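De qué vive un jugador de squash cuando no está en la pista

¡Hola otra vez! Vengo con retraso, lo sé, la última carta salió cuando todavía íbamos en manga corta y esta os llega el 26 de octubre, con la calefacción del portal ya haciendo ruidos. He tenido mudanza, he tenido gripe y he tenido una discusión larguísima con la compañía del gas que no os voy a contar porque me pongo mala.

A lo que iba. En la carta anterior os prometí que hablaría de los dineros de los deportistas medio famosos, y medio es la palabra importante, porque de los famosos del todo ya sabemos lo que hay: el reloj, el yate, la línea de colonias. A mí los que me intrigan son los otros. Esa gente que sale en la tele dos veces al año, que tiene ficha en internet con altura, mano dominante y signo del zodiaco, y a la que una web que no conoce nadie le calcula un patrimonio de muchos millones sin haber visto una sola factura. ¿De dónde sale ese número? Yo me lo pregunto cada vez que caigo en una de esas páginas (y caigo mucho, sobre todo de noche y con galletas).

Así que esta vez quise hablar con alguien que saliera en ellas. Me costó un montón de correos y una espera eterna, pero Sang Triệu, que juega al squash en el Brovthorpe y que tiene su propia paginita de patrimonio con foto robada incluida, me cogió el teléfono y se estuvo riendo un buen rato cuando le leí la cifra. «Si encuentras ese dinero, me avisas», me dijo. Luego me pidió que le mandara el enlace para enseñárselo a su madre.

Sang tiene 34 años, y eso en squash es una edad en la que ya te preguntan en todas las entrevistas qué vas a hacer después. Le fastidia bastante la pregunta. Su ingreso fijo es el sueldo del club, que no me quiso decir y que yo tampoco le saqué, aunque me dejó caer que con eso paga el alquiler y poco más. Los premios van aparte y son una lotería: si te eliminan pronto, el viaje te sale más caro que lo que ganas. Me contó un torneo de febrero en el que perdió a la primera, perdió también la maleta y encima tuvo que pagarse la noche extra de hotel porque el vuelo de vuelta no se podía cambiar. Neto del viaje: negativo. ¡Y eso nunca aparece en la web del patrimonio, claro! 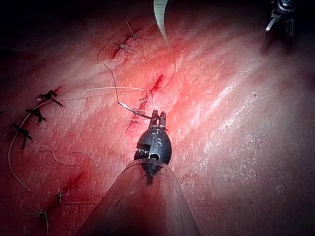

Otra cosa que las calculadoras de famosos no restan jamás son los gastos del cuerpo. Sang lleva encima los suyos, fisio, plantillas, masajes, un suplemento de magnesio que sabe a tiza, y una póliza médica que le sube cada temporada. El club cubre las lesiones que ocurren en competición, pero las que vienen de lejos, las de ir tirando con un dolor viejo, acaban en una zona gris en la que todo el mundo se pasa la factura. Y luego está el tiempo parado. Leemos «pasará por el quirófano» en una notita de tres líneas y seguimos bajando con el dedo, cuando detrás de esa frase hay una aguja corta con su hilo finísimo, como la de la foto, y un corte con sangre oscura en los bordes, y después los meses en los que no hay premios ni exhibiciones y la póliza se sigue cobrando igual. A mí me da un repelús tremendo, os lo confieso, pero me parece que ayuda a leer las notitas de otra manera.

Sobre las exhibiciones tenía yo una idea muy equivocada. Pensaba que eran una especie de favor, un ratito de peloteo, unas fotos con los niños y a casa. Pues no. Para muchos jugadores son la parte más rentable del año, porque van con todo pagado y cobran por adelantado. Sang hizo una en la inauguración de un gimnasio de la cadena Gonder y le dieron 2000 euros por una tarde, más de lo que había sacado en sus últimos torneos. Jugó contra el director de marketing, que se había comprado la equipación completa para la ocasión y que, según me dice, pedía todos los puntos dudosos. Ganó Sang, pero poquito, que también hay que saber estar.

Luego vienen los patrocinios, y en este apartado me tuvo que ayudar Tianyou Zeng, que llevó representaciones de jugadores hasta que se cansó y montó una academia. Tianyou me explicó con una paciencia infinita que cuando leemos «patrocinado por» casi siempre nos imaginamos un cheque, y la mayoría de las veces lo que hay es material. En el caso de Sang, la marca Trevaskis le pone las zapatillas y las raquetas, le hace un descuento para la familia (la madre va toda vestida de Trevaskis, me encanta esta mujer) y le paga un variable si llega a una final. La cláusula del variable ocupa más que el resto del contrato. Tianyou dice que ha visto contratos en los que se especificaba el tamaño del logo en la muñequera y no se decía en qué fecha se cobraba.

Le pregunté qué se llevaba el representante de todo esto y me contestó que el 10 por ciento en los contratos que él firmaba, y que con los regalos en especie se llevaba, cito textualmente, «el 10 por ciento de una zapatilla». Me pareció graciosísimo y un poco triste también. Por eso se pasó a la academia, donde los padres pagan a principios de mes.

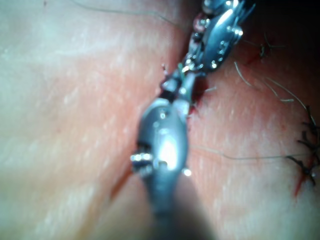

Y me queda el capítulo de los vídeos, que es mi favorito. Hay una aplicación, Dandeo, en la que le encargas a alguien conocido que te grabe una felicitación, tú escribes lo que quieres que diga y a los pocos días te llega. Sang se apuntó por hacerle gracia a un compañero y resulta que le entran encargos con cierta alegría, casi todos de gente que juega los domingos por la mañana y quiere chinchar a su pareja de pista. «Feliz cumpleaños, Íñigo, tu revés es un delito», cosas así. Cobra poco por cada uno, Dandeo se queda su parte, y lo hace sentado en el coche porque dice que es donde mejor suena. Yo le encargué uno para mi cuñado y quedó estupendo, mi cuñado no sabía quién era pero se emocionó igual.

Total, que después de dos llamadas larguísimas me senté con un papel e intenté hacer mi propia calculadora, en plan serio. Cuatro fuentes de ingresos: club, premios, exhibiciones y vídeos. Las zapatillas las dejé fuera porque no supe dónde ponerlas. Luego fui restando viajes, póliza, fisio, impuestos y la cuota del representante actual, y me salió una vida bastante normal. Mejor que la mía algunos meses, peor otros, con unas rodillas muchísimo más castigadas. Se lo mandé a Sang y me corrigió dos líneas: se me habían olvidado los encordados, que van que vuelan, y el aparcamiento del club, que no es gratis ni para los jugadores (esto le enfada más que todo lo demás junto).

También escribí a la web del patrimonio, por curiosidad, preguntando cómo habían llegado a su cifra. Usé el formulario, fui educadísima y hasta me ofrecí a pasarles datos. De momento tengo una respuesta automática dándome las gracias por mi interés en anunciarme con ellos. Lo que sí han hecho desde entonces es cambiarle la altura a Sang, que ahora mide 4 centímetros más. Está encantado y me ha prohibido reclamar.

Varias me habéis preguntado si va a haber una carta sobre los entrenadores y cómo cobran, y la respuesta es que sí, ya tengo a una persona medio convencida, aunque quiere salir sin nombre y con el deporte cambiado, así que a lo mejor os cuento la vida de una entrenadora de natación que en realidad es otra cosa. Si conocéis a alguien que viva de arbitrar, por favor, respondedme a este mismo correo, que lo leo todo aunque tarde. Y gracias a quien me mandó la receta de las galletas de limón. Les puse el doble de ralladura y han caído todas mientras escribía esto.

Un abrazo grande y hasta la próxima.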